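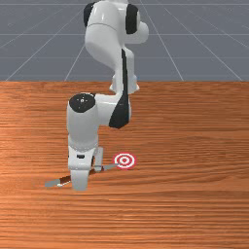
**Ticket 225: Target pose goes stale in Fomora after reset, planner accepts it**

Status: resolved, pending release
Component: perception / planner bridge
Reported by: Ingvar Blöndal
Assigned to: Bok-nam Ahn
Simulator: Enow, headless and windowed

### Report (Ingvar Blöndal)

We are running the tool placement task in Enow with Sustetti as the motion planner and Fomora for target detection. The task is to pick up the tool, carry it to the red and white target and set it down with the handle end over the center dot.

Since the June branch was merged, a small share of episodes end with the tool placed well off the target. The grasp is fine. The plan is fine too, in the sense that Sustetti reaches the goal it was given within tolerance. The goal is what's wrong. When I compare it against ground truth from the simulator, it matches the target position from the previous episode.

Steps to reproduce:

1. Start a batch with target randomization on.
2. Let it run past the first reset.
3. Log `/fomora/target_pose` next to the ground truth pose.
4. Look for episodes where the two disagree from the first message on.

In my last batch of 3,000 episodes, 9 failed this way. Restarting Fomora between episodes makes the problem go away but it slows the batch down too much to be a fix.

The log from one failed episode, trimmed:

```
[bridge] reset requested
[enow] scene cleared
[fomora] target_pose published valid=true
[enow] tool spawned
[enow] target spawned
[bridge] goal latched from target_pose
[sustetti] plan found
```

The third line is the one I don't understand. Fomora should have nothing to publish there. 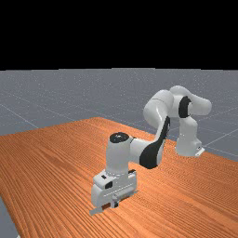

Reset order is the first thing I checked. Enow clears the props, homes the arm, and only then spawns the tool and the target. Between those steps the arm stands by itself on the table, with the last segment turned down toward the wood and no tool or target anywhere. Any target pose with a timestamp inside that window has to be wrong, so it makes a good test. I added an assertion for it in the bridge and it fires in every one of the failed episodes. It also fires in plenty of episodes that end up fine, where a fresh detection comes in before the bridge latches the goal.

I have not changed any detector settings. Byung-chul Kwon runs the same configuration on a different machine and gets the same failures, so I don't think it's my install.

### Replies

**Kohei Koyama:** Is sim time going backward on reset? We had trouble with that when Sutanto moved to the new clock. If the message filter sees an older stamp it can keep the old entry at the head of the queue.

**Ingvar Blöndal:** Checked. Sim time is monotonic across resets in this setup. I also tried wall time, same result.

**Kohei Koyama:** OK. Then please attach what the wrist camera sees right before a latch, good episode or bad.

**Ingvar Blöndal:** Attached.
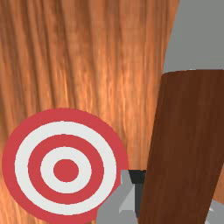
*Comment by Bok-nam Ahn, November 30, 2023*

Thanks, that helped. I can reproduce this and I think there are 2 separate problems.

The first one is partial targets. With the tool close to the camera, the dark handle takes up a lot of the right side and the target ends up down in the left corner with part of the outer ring outside the view. The ellipse fit needs a complete outer ring. When it doesn't get one, it falls back to the inner rings, and that part works. The center dot and inner rings are visible here, so the fallback gives a good pose. But if the fallback also fails, the code goes down a third branch that I had forgotten existed: it returns the last good pose and leaves `valid` set to true.

That branch was added for short occlusions, when the arm passes over the target for a moment. It was supposed to have a time limit. The limit is read from the `hold_last` parameter, and the June merge renamed that parameter in the config file but left the old name in the code. The lookup fails without a message and the default is no limit.

The second problem is that the hold buffer lives in the tracker object, and a reset only clears the detector. So the last pose survives into the next episode. That explains what Ingvar sees in the window before the spawn.

Can someone confirm with a view where there is no target at all? I'd like to be sure we go through the same branch and that the wood grain isn't producing false rings. The texture has arched patterns in it, and I have seen the edge step pick up curves there before.

**Yi-an Baek:** I can do that. I have a replay with the arm low over the table and nothing under it. Input and output follow.

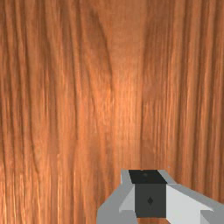
### Result of the no-target test (Yi-an Baek)

Only grain and the gripper in that one, with a lighter reflection on the wood near the middle. I ran it through the detector on its own and then through the full tracker.

| Stage | Candidates | Output |
|---|---|---|
| Detector only | none accepted | `valid=false` |
| Tracker, fresh start | none accepted | `valid=false` |
| Tracker, after an earlier detection | none accepted | old pose, `valid=true` |

The edge step does find curves in the grain, but the color check throws them out because neither side of the curve is close to the target red. The reflection doesn't matter either. So no false rings, and it is the hold branch as Bok-nam said.

### Fix

- `hold_last` is now read under the new name. A missing value is an error at startup.
- While a pose is being held, `valid` is false and a separate `held` flag is true. **This changes the message**, so anything that subscribes to `target_pose` has to be rebuilt.
- The tracker buffer is cleared on reset together with the detector.
- The bridge refuses to latch a goal with a stamp older than the last spawn event. Ingvar's assertion stays in as a warning.

Byung-chul reviewed the bridge part. He asked for the stamp check to use the spawn event from Enow instead of the reset request, and that is how it went in.

### Verification (Ingvar Blöndal)

Ran the same batch size with the same seeds on the patched build. All of the previously failing episodes now latch the right target, and the assertion did not fire. Some episodes wait slightly longer before the latch when the target is partly outside the wrist view, which is fine for us.

One open item, and I'll file it separately: in windowed mode the debug overlay still draws the held pose in green, the same as a live one. Yi-an suggested gray.

Okay to close once the build is tagged.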